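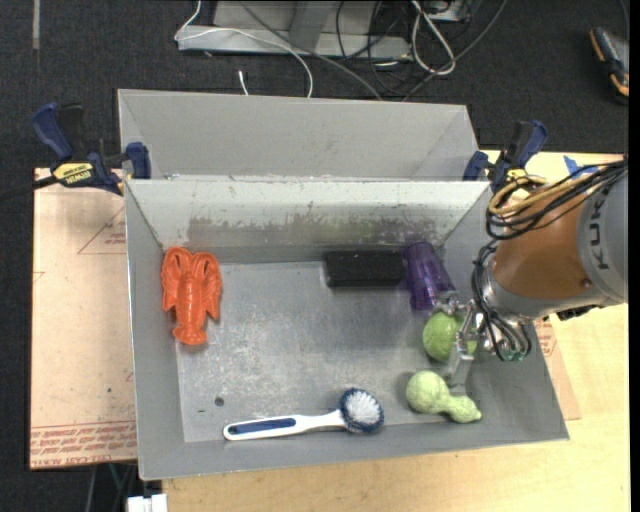 Chapter 6
Buying a Bin-Picking Kit

What this chapter covers: reading a kit listing, what comes in the crate and what does not, setting up a test bin, scoring a trial, the service contract.

You will need the vocabulary from Chapter 5 (payload, reach, cycle time). If you skipped it go back, at least for the section on payload.

6.1 Why start with a kit

Most small shops don't build a picking cell from nothing. They buy one half-built. A kit is a gripper, a camera, a box of cables and brackets, and software that ties them to an arm the shop already owns or leases. Sometimes the arm is in the price. Often not. Read the listing twice.

The kit we follow through this chapter is the Fivo Pick Set, sold by Prarkero. Mid-priced, widely resold, decent manual. We will set it against the Macaraeg kit at the end of the chapter, and the questions in 6.5 work for either one.

Bin picking means taking loose things out of a container when you don't know in advance how they are lying. Sounds easy. A child does it. For a machine, hard, and hard in different ways for different objects. A ball rolls when you touch it. A long handle can be picked up in the middle but not at the end, or it swings. Clear plastic lets light through and the depth camera reads the bottom of the bin instead of the cup. Shiny surfaces throw highlights. Black parts give back very little light. So a vendor who demos with matte cardboard boxes has shown you matte cardboard boxes.

6.2 What is in the crate

Fivo Pick Set, standard version:

Two-finger gripper with flange plate
Camera and overhead bracket
Cable bundle, 14 feet
Controller box, power supply
Software license, one seat, one year
Calibration board
Printed quick start (the full manual is a download)

Not in the crate: the arm, the bins, the table, any kind of guarding. The emergency stop is extra too, which surprises people. Budget for all of it before you compare prices.

Note on cables. They run along the outside of the arm to the wrist, and they need slack, more than you'd think. Too tight and the wrist can't turn all the way. Too loose and a loop catches on the bin wall. Move the arm slowly to each corner of the bin by hand control and watch the loops before you run anything at speed. Do this again after every change to the mount. Students skip teh second check and break a connector.

6.3 The test bin

Use a bin you would really use. Same depth, same wall slope. Clamp it to the table at the corners. A bin that creeps a little on each touch will ruin your calibration over an afternoon and you will blame the camera.

Then the objects. Household things and toys are fine for a first trial, cheap and easy to replace. Mix shapes: something round, something long, something with legs or claws that can snag, something you can see through. Put at least one piece flat against a wall. Wall picks are where two-finger grippers struggle, there has to be room for a finger to get down on the far side.

Don't arrange them nicely. Tip them in.

6.4 Scoring a trial

Run 60 attempts. Fewer than that and one lucky streak changes the answer. For each attempt write down the object, where it lay (open floor, wall, corner, touching another) and one of these results:

Clean: lifted and placed.
Drop: lifted, then lost.
Miss: fingers closed on nothing.
Bump: finger hit the wall, the floor or a neighbor hard enough to stop the arm.

Keep bumps seperate from misses. A miss costs seconds. A bump can cost a gripper finger.

Worked case. Furnari, a returns warehouse, leased the Fivo set in November and ran the trial above. 47 clean out of 60, or 78 percent. Most of the failures were wall picks. They moved to a wider bin and ran the trial over again before talking to Prarkero about terms. Notice the order. Trial, change one thing, trial again, then price.

6.5 Questions for the vendor

Who pays shipping when a gripper goes back for repair?
Is the second year of software the same price as the first? Furnari was quoted $1,420 for year two and had not planned for it.
Can we run the trial with our own objects, in our own bin?
Which arms are supported now, today, in writing?
Are spare fingers in stock or made to order?

Get the answers by email. Phone answers fade.

Key terms for this chapter: clean pick, bump, wall pick, flange plate, seat license.

Next, section 6.6, mounting the gripper. Have the flange drawing for your arm open before you start.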